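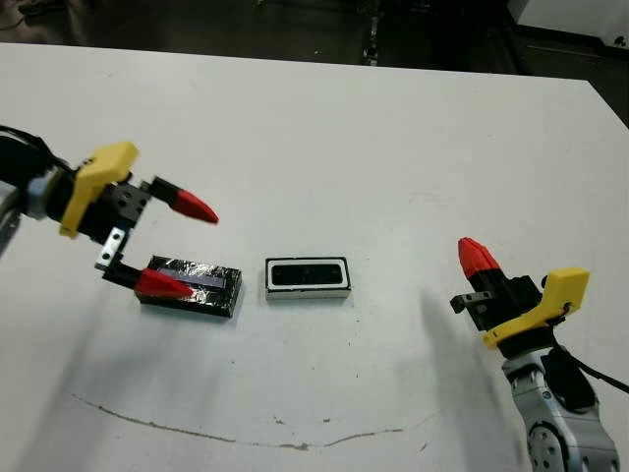
A block wrapped in black tape and a small white tray on a white tabletop.

In praise of the plain white table

By Yu-ting Pan

I have loved white tables for years, and I'd like to make the case for them properly, because the fashion in workrooms is still for dark timber and I think we're missing out.

Put something small and black on a dark bench and you'll spend half the afternoon patting around for it. Put it on white and it's simply there. Look at the tape on that block: you can see the shine of it, the grey glints, even a faint bluish strip along the top. The tray beside it has a black outline you could trace with a fingernail. I find that thrilling, I really do! Small things deserve to be seen well, and a pale surface does the job for free.

The usual complaint is that white shows every mark. It does, and I count that in its favour. There's a thin brown curve across the lower part of this one and I'm rather fond of it. My own table, a secondhand Lerno that cost me 200 dollars, has a ring from a paint tin and a long scratch near one corner, and I could draw you both from memory. A dark bench collects just as much — it only keeps quiet about it.

I also want to put in a word for having very little out. When I shared a studio at Jumside we had one long bench and some 300 bits and pieces living on it permanently, and every job began with shoving things sideways. Now I bring out the two or three items I need and the rest stays in the drawer. I notice the shape of things more. I notice when a strip of tape has been laid neatly, and I care about lining a tray up with its neighbour (a habit my family finds very funny).

You don't need to spend much to try it. A friend paid 2,000 dollars for a Dretus workbench in a gorgeous deep walnut colour, and she now does all her fiddly work on a sheet of white board laid over the top. I was delighted when I saw it. Borrow a board, clear a corner and tip out whatever small job you've been putting off.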